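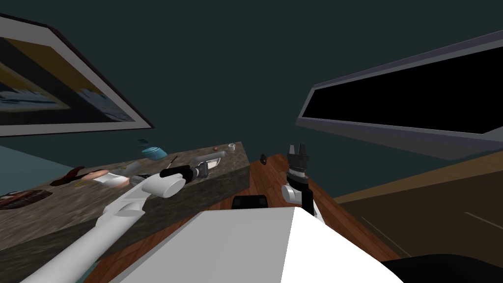
Kęstutis Lepik wrote to me after my last post to ask whether a simulator subscription is worth paying for before you own a single real arm, and he added that in his opinion the free ones are fine for anybody who isn't running a lab.

Blog > Robots at My Desk > Trying Things Out

Last updated July 3, 2025

5 min read

Well, Kęstutis, I have been chewing on that one ever since, and my answer is long, so get yourself a coffee. I've had the Drander kitchen pack since December (Drander is the simulator, Posetti is the name of the two-armed robot that comes with it) and I've spent far more evenings on it than my family would like.

The pack costs 60 dollars, and for that you get the robot, a set of kitchens, and a pile of things for it to pick up. I spent my first week just swapping objects in and out, which is a silly way to learn a program but a very pleasant one. A teapot on a granite counter is a lovely thing to practice on, because the body is round and the lid is small and your fingers can come at it from a dozen bad angles. I tried most of the bad angles. Flat things are harder still. Anything like a knife or a chopstick lying on stone gives the gripper next to nothing to get under, and I ended up sliding mine toward the edge of the counter before closing on them, a trick I picked up from the Salazar forum and would never have come up with by myself.

Now, the free simulators. I used one for a year and I'm still fond of it! But I was forever building my own countertops out of gray boxes, and by the time I had a room that looked like a room I'd run out of evening. With Drander you open it up and there's a wood floor and a picture on the wall and you can get right to work. Does the picture on the wall matter? For me it does a little, since I train with camera views and I want some clutter in them.

What I don't like: the second arm. Running both at once from the keyboard is miserable, and the manual gives it 2 pages. I bought a Pindik hand controller to get around this, and it helped a good deal, but that's another 200 dollars and they really should tell you up front. The camera also likes to tip over sideways when you drag it too fast, and I have yet to find the button that levels it again. If anyone knows, please write.

So for you, Kęstutis, I'd say take the trial first, leave the second arm parked, and see if you still open the thing in the third week. I did. My wife says I talk about teapots now.

Next time I'll get into recording and playback, which has its own troubles.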